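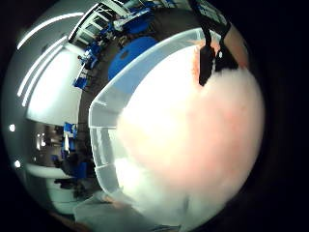 The price that moved while you were looking at it

Thursday, a little before 7 a.m. A plastic storage tub with a lid, the kind you put leftover soup in, is $9.40 on Fernitel. By the time the coffee's done it's $9.85. Lunch, $9.10. After dinner, back up to $9.85, and there it sits all night.

Same tub. Same warehouse, as far as anyone outside the company can tell. And over at Lorkura, the other big housewares site, the price did nearly the same dance, a few minutes behind.

I spent most of May watching this stuff. Not glamorous. A spreadsheet, two browsers, an old phone with the cookies wiped. I followed 282 everyday items, mostly kitchen and cleaning, nothing over forty bucks. Dish racks, sponges, measuring cups, those silicone lids that never fit.

What I wanted to know was simple enough. Do the two stores compete, or do they just watch each other?

Some background. Both sites use repricing software. Everybody does now, down to the guy selling phone cases from a spare bedroom. Lots of the smaller sellers rent theirs from Evach, which charges by the month and promises to "hold your margin while you sleep." You set a floor, you set a ceiling, you pick a rival to follow. Then you leave it alone. The software checks, adjusts, checks again.

The sales pitch to shoppers was always that this would push prices down. One store cuts, the other has to cut. And sometimes, sure. I saw a mop bucket drop eleven times in a single afternoon and I bought it. Decent bucket.

But a cut that gets matched in four minutes doesn't win anybody much business. Think about the gas station across the street from another gas station. If the other guy changes his sign before the first car pulls in, why bother lowering yours? A seller I talked to by phone, who didn't want to be in this story by name, put it flatly. "I quit cutting. It follows me down and then we're both poor. Now I go up a dime and wait." Does the other side come up too? "Usually by breakfast."

That's the part that bothers people who study this for a living. No meeting, no phone call, no email that says let's all charge more. Antitrust law was largely built around agreements, and it's hard to find one here. Two programs, each minding it's own business, end up at the same number. The number tends to be comfortable for the stores.

Fernitel said in an email that its prices "reflect supply, demand and the wider market." Lorkura didn't answer. Evach sent a brochure.

Then there's the small shop angle, which gets skipped. Hoàng, a housewares store with one location and a website that looks like 2009, prices by hand. Paper tags. The staff changes them when a shipment comes in. I ran 53 of my items against their shelves. On 2 of them Hoàng was cheaper all month long, every single check. On most it was higher, but steady, and steady turns out to be worth somthing when you're planning a grocery budget. Regulars told me they like knowing.

The store logged 905 online orders last year. Small. The website only ships in-state and the cart breaks if you use the back button.

So what can a shopper do? A little. Put the thing in your cart and walk away for a day. Check early, check late. Keep a note of what you paid last time, because the crossed-out "was" price next to the new one is often a price that lasted one evening. Look at unit prices on anything sold in packs, I caught a sponge six-pack turning into a five-pack at the same cost. And if there's a store nearby with paper tags, go see what's on them.

Lawmakers in a few states are poking at disclosure rules, a label or a notice that says a program set this price. Might help. Though I'm not sure what I'd have done with a label at 7 a.m. except buy the tub anyway.

I checked again before filing. $10.15.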